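**Skulasard publishes side-by-side results for two gripper controllers in simulation**

*For release: September*

Skulasard has released the results of a controller comparison run entirely in simulation on a tabletop pick task. The test set two gripper controllers, Claveo and Vrabec, against each other on the same arm model, the same parallel-jaw gripper and the same set of object layouts. A total of 1474 grasp attempts were logged and are included in the release.

Claveo closes the jaws at a fixed speed and stops on a force threshold. Vrabec adjusts closing speed from the estimated distance between finger and object. Both received identical target poses from the same planner, so differences in the logs come from the closing phase and the first part of the lift.

Each layout was viewed from a camera near the gripper and from a second camera placed across the table. The close view was used to check finger position against the logged contact time. Large objects often hide part of the table in this view, and the scoring script does not depend on it.

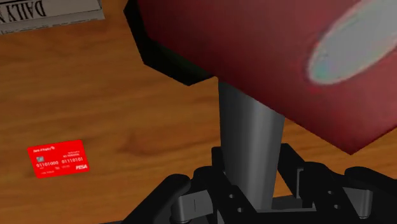 *Close view of the gripper in the simulated tabletop scene, with a red object near the fingers and a card and newspaper on the table.*

Attempts were scored on two measures: whether the object was held at the end of the lift, and how far it had shifted between the jaws. Objects that left the jaws at any point were scored as dropped, even if they came to rest against a finger.

Claveo and Vrabec gave nearly the same hold rate on box-shaped objects. On thin and wedge-shaped objects Vrabec dropped fewer, and the shift between the jaws was smaller. Vrabec was slower. Its closing phase took 80 milliseconds longer at the median, and the gap grew when several objects stood close together.

"The slower close is a real cost on a line where cycle time is fixed," said Aleksandra Chmielewska, who led the test work at Skulasard. "We would not tell a user with only boxes to switch. With flat parts the case is stronger, and the logs show where the crossover is."

The scenes were built in Sirar, Skulasard's scene generator. Sirar places household objects of mixed size on a wooden table and rejects any layout in which the arm cannot reach the target. The arm model is a Franka Emika with its standard joint limits.

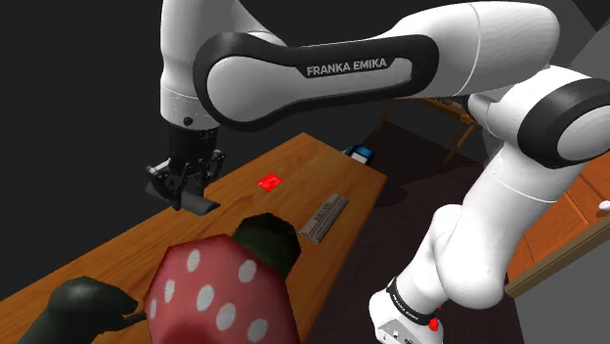
Camera placement was held constant within each layout and changed between layouts. Rehema Nyamweya, who wrote the scoring script, ran the full set again with 6 friction settings after early results showed that the ranking on thin objects could change at the low end. At the lowest setting both controllers dropped most flat objects, and Skulasard does not recommend drawing a conclusion from those rows.

No physical hardware was used, and finger wear and cable drag are not modeled. A hardware run using a reduced set of layouts is planned.

The release contains the attempt logs, the layout files, the scoring script and version 2 of the test protocol. Technical questions should be sent to Elibariki Mwaipopo at Skulasard. Press requests are handled by Upendo Langat.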